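Duvet covers, and why I gave up on the top sheet

So I grew up in a top sheet house. Fitted sheet, top sheet, blanket, another blanket if it was January, and then a quilt my grandmother made that weighed as much as a calf. My mom did hospital corners. I did hospital corners too, until I was 34 years old and stayed in a little inn in Ferkoldale that had nothing on the bed except a duvet, and I slept nine hours straight and came home a changed woman.

That was two years ago and I still get emails about it whenever I bring it up, so let's do this properly!

The main complaint is washing. "But you have to wash the whole cover every week!" Yep. I do. It goes in with the pillowcases and comes out with the pillowcases inside it, every single time, balled up in one corner like a wet raccoon. I've tried buttoning it shut first. I've tried turning it inside out. Ebuka Ogunleye left a comment on my laundry post back in April saying to tie the pillowcases together in a loose knot, and that sort of works, except then you have a knot. (Thank you, Ebuka. I do still do it.)

The second complaint is getting the thing back on, and okay, fair. I use the burrito method. Cover inside out on the bed, duvet on top, roll from the closed end, flip the opening around the roll, unroll. The first time I did it I was sure I'd skipped a step and then it just worked and I yelled for my husband to come look. He was not as moved as I was. If your duvet has loops at the corners, tie them. Mine didn't, so I sewed some on out of twill tape while watching a cooking show, and they have held up beautifully even though my sewing is terrible.

Now, money. My first real one was from Balogun and cost 200 dollars, and I felt sick about it for a week. It's a good duvet. But the one in the guest room is a Prallodby that I got for 40 at the outlet in Brurkedgate, and guests like it just fine, and it dries in one cycle while the fancy one takes all afternoon. If you're on the fence, start cheap. You'll know within a month if you hate it.

Color is a whole other argument. I wanted mustard. I bought mustard. It faded in stripes where the sun hits, and now I'm a white bedding person like every hotel on earth, mostly for the bleach.

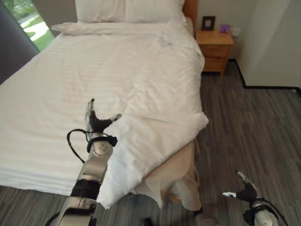

White on white, with the very faint stripes. I'd happily climb in.

I like a stripe you can barely see. It gives you something to line up with the edge of the mattress, and plain white cotton shows every wrinkle I'm too lazy to iron. And no, I don't iron duvet covers. I pull mine out of the dryer a bit early and smooth it with my hands and go make coffee.

Next up is pillows, which I have many opinions about, mostly angry ones. If you've got a side sleeper pillow that doesn't go flat by summer, please tell me in the comments, I'm begging.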